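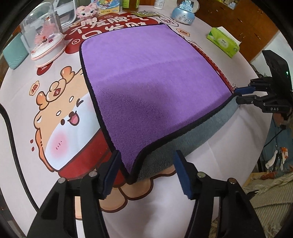
普通生物地理学 第六讲讲义

岛屿生物区系:迁入、定殖与灭绝

本讲接第五讲“隔离与分布区的形成”。课前请读教材第七章前三节,第四节中的数学推导不作要求,但图7-4要能自己画出来。

一、岛屿的类型

讨论岛屿上的物种从哪里来,先要弄清岛屿本身从哪里来。通常分两类。

大陆岛原先与大陆相连,后因海平面上升或地块断离而成为岛屿。这类岛屿在隔离之初已有一套完整的动植物,以后的变化以物种丢失为主,物种数从偏高的水平逐渐下降,这一过程称为“松弛”。两栖类、淡水鱼类和不会飞的中小型哺乳类在大陆岛上常见。

大洋岛由海底火山喷发或珊瑚礁堆积形成,从未与大陆相连。岛上的陆生生物都来自越海传播的祖先,区系组成很不均衡:鸟类、蝙蝠、蕨类和种子细小的植物相对较多,两栖类和淡水鱼类通常缺失。这种现象称为区系的“不协调”,第二次作业中会用到。

有些岛屿的归属并不清楚。地质上属于大陆碎块,但可能曾长期没入水下,再次露出后的生物全部是后来迁入的。遇到这种情况,不能只凭岩石判断,还要看化石记录和类群的分化时间。

二、越海传播的途径

1. 风力传播。蕨类孢子、兰科种子、小型蜘蛛和部分昆虫可随气流远距离移动。体积越小,在空中停留越久,但落到合适生境的机会也很低。

2. 海流传播。椰子是常举的例子。种子或果实能漂浮是一个条件,浸泡海水后仍能萌发是另一个条件,两者要分开检验。漂浮的树干和植被团可以携带蜥蜴、蜗牛和昆虫的卵。

3. 鸟类携带。果实被吞食后种子随粪便排出,或种子粘附在羽毛和脚上。水鸟对湿地植物的传播尤其重要。

4. 人为传播。包括有意引入和无意夹带。分析自然区系时,应先把这部分物种剔除。历史时期很早就被带入的物种有时难以辨认,需要借助孢粉和考古材料。

到达不等于定殖。个体登岛之后还要找到食物和生境,能够繁殖并维持种群。雌雄异株的植物和需要专门传粉者的植物在这一步容易失败,自交亲和的植物只需一个个体就有可能建立种群。

三、面积与物种数

物种数与面积的关系一般写作

S = cA^z

其中S为物种数,A为面积,c为与类群和地区有关的常数,z为斜率。两边取对数:

log S = log c + z log A

在双对数坐标上,这是一条直线。岛屿之间的z值多在0.2到0.35之间,大陆内部相邻样区的z值一般较低。大陆样区周围有连续的生境,暂时性的个体可以不断进入,小样区中的物种数因此偏高,直线较平缓。

注意:c值随面积单位而变。比较两组数据时,先确认用的是公顷还是平方千米。往年作业中出错最多的就是这一处。

四、动态平衡模型

模型把岛上物种数看作迁入与灭绝相互作用的结果。

迁入率曲线:岛上物种越多,大陆物种库中尚未到达的越少,新物种的迁入率下降。当物种库中的所有物种都已到达时,迁入率为零。

灭绝率曲线:岛上物种越多,单位时间内消失的物种也越多,每个物种的平均种群还会变小,曲线向上弯。

两条曲线的交点为平衡物种数。到达平衡后物种数大致不变,名单仍在更换,更换的速度称为周转率。

距离效应:离大陆越远,迁入率曲线越低,平衡物种数越少。
面积效应:岛屿越小,灭绝率曲线越高,平衡物种数越少。

按模型推论,近而小的岛周转率最高,远而大的岛周转率最低。后来的工作对此有修正。近岸岛屿上的小种群不断得到大陆个体的补充,不易灭绝,称为“拯救效应”。面积大的岛也更容易接到漂来或飞来的个体,迁入率并不只由距离决定。

五、算例:Zarbridge群岛

下面的数据供课堂练习,群岛各岛均为火山成因。

主岛Skultport面积1,000平方千米,有维管植物121种。
外岛Brabec有维管植物29种,与大陆的距离和主岛相近。
礁岛Zemix面积最小,植物名录尚未完成,不参加计算。

设z = 0.30,求Brabec的面积。

由S = cA^z,两岛相比,c可约去:

29 / 121 = (A / 1,000)^0.30

左边为0.240。取常用对数得 -0.620,除以0.30得 -2.07,即A / 1,000约为0.0086,A在8到9平方千米之间。

这是假定两岛同处一条直线上所得的数。若实测面积明显偏大,应考虑外岛形成较晚,物种数尚未达到平衡,或生境类型单一。主岛最高峰海拔2,189米,山顶有云雾林,垂直带比较完整;外岛地势低平,缺少相应的湿润生境。面积在这里部分地代替了生境多样性,两者的作用不容易拆开。

六、岛上的演化

平衡模型不考虑新种形成。对年代久、距离远的群岛,这一省略就不合适了。常见的演化现象有:

适应辐射。少数祖先到达后,在空缺的生态位中分化出多个物种。群岛比单个岛更有利,岛间的隔离促进了异域成种。

扩散能力减退。鸟类和昆虫失去飞行能力,菊科植物的冠毛变短,果实变重。

体型变化。大型哺乳类趋于变小,小型啮齿类趋于变大。例外很多,食肉类中规律不明显。

草本木质化。一些在大陆为草本的类群在岛上成为灌木甚至小乔木。解释不止一种,教材只列了两种,补充材料中另有讨论。

特有种的比例与岛屿年龄有关,但火山岛老化后受侵蚀下沉,面积缩小,特有种也会随之减少。因此物种数随岛龄常呈先升后降的形状。

七、思考与作业

1. 某大陆岛与大陆断开后,爬行类物种数持续下降。画出物种数随时间变化的曲线,并标出平衡值。

2. 把本讲算例中的z改为0.25,重新计算Brabec的面积,说明结果对z值是否敏感。

3. 某大洋岛上发现一种淡水龟。列出至少两种可能的来源,并写明各需要什么证据。

4. 自然保护区能否当作岛屿处理?从周围生境的性质、物种的移动能力和边缘影响几方面作答,不超过400字。

第1、2题交手写稿,第3、4题可打印。第2题须写出中间步骤,只写得数不给分。

下一讲:冰期避难所与高山植物的间断分布。请带第四讲发的空白底图。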